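Thread: Levchenko gripper kit - anyone paid for one yet?

torque_and_regret
Started August 29, 2018

I have had the Levchenko two-finger kit on my bench since April and I keep seeing people ask whether it's worth the money, so I'm putting it all in one place where it can be argued with.

What you get for the base price: the gripper, the wrist adapter, a cable that is exactly as long as the shortest route between two points and no longer, and a manual in which page 5 refers you to page 4 and page 4 refers you to the website. The wrist camera is extra. So is the bracket for the wrist camera, sold on a separate page as if some customers might prefer to hold it there themselves.

Mounting took me an evening. The adapter plate fits. The screws that come with it fit something else. I bought my own at the hardware store and have had no trouble from that direction.

Once it's on, it's good. It closes where you tell it to close. I ran it through 125 pick cycles on small cardboard boxes and it dropped 4, all of them the same box, which had a dent in it. I don't hold that against the gripper.

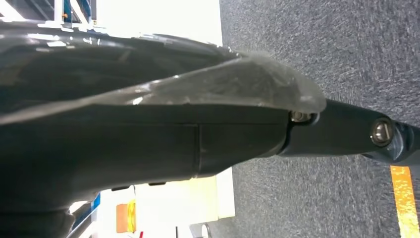 The software is where I start to lose my temper. The setup program wants to know your arm model, and if yours isn't in the list you pick "Other," and "Other" assumes a reach that I have never seen on any arm sold to anybody. You can correct it by hand in a settings file. The file gets overwritten when you update. They update a lot.

So: nice hardware, software by a different company that happens to share the building. I'd buy it again if it were cheaper. Questions welcome.

mildly_actuated
Thanks for this. How bad is the cable, really? I've got a reach job where the wrist turns nearly all the way around and the Prarkness cable I have now already complains.

torque_and_regret
Bad enough that I made my own. The connector is a standard one, so it's a half hour with a crimper if you've done it before. Leave yourself slack at the elbow, then go back and leave more.

bench_goblin
I'll disagree with most of this, politely. I have the same kit and the stock cable is fine if you route it along the inside of the forearm, which the manual does say. It says it in the warranty section, but it does say it. And the screws in my box fit. Did you get yours direct from Levchenko or through Rornon? Rornon repacks the small parts and I have had "surprises" from them before.

torque_and_regret
Rornon. They were faster.

bench_goblin
There's your screw problem then.

torque_and_regret
I accept this about the screws. I don't accept it about the cable. I tried the inside route and it pinched the first time the elbow folded. Maybe your arm has more room in there than mine.

bench_goblin
Maybe. Mine's the older model with the fat forearm.

servo_widow
Can I put in a word for the Grarkivska kit, seeing as it costs less and comes with the camera bracket in the box? Slower fingers, I'll give you that. But the setup program just asks you to move the arm to a few spots and works the reach out by itself. I was picking things up the same afternoon. My dog was more impressed than my family.

mildly_actuated
Does the Grarkivska one hold position with the power cut? That matters to me more than speed.

servo_widow
No. It lets go. Slowly, like it's thinking it over, but it lets go.

bench_goblin
That rules it out for anything you'd hate to see on the floor. The Levchenko keeps its grip. I tested mine by tripping over the plug.

torque_and_regret
Same here, minus the tripping. It's the best thing about the kit and they mention it once, in small print, under a paragraph about the carrying case.

servo_widow
Fair enough. I only pick up foam blocks, so for me gravity is not much of an enemy.

old_pendant
Has anyone got a sane answer out of Levchenko support on the settings file? I sent them a note and got back ticket number 106 and a link to the manual.

torque_and_regret
I got the link too. What I do now is keep a copy of the file in another folder and paste it back after each update. Also turn off automatic updates, which is a checkbox under "Appearance" for reasons of their own.

old_pendant
Found the checkbox. I'd have gone through every other menu first. Thanks.

mildly_actuated
OK, I'm ordering the Levchenko, direct, without the camera for now. If the cable pinches I'll be back here to complain, and if it doesn't I guess bench_goblin gets to be right.

bench_goblin
Inside of the forearm. Warranty section, second paragraph.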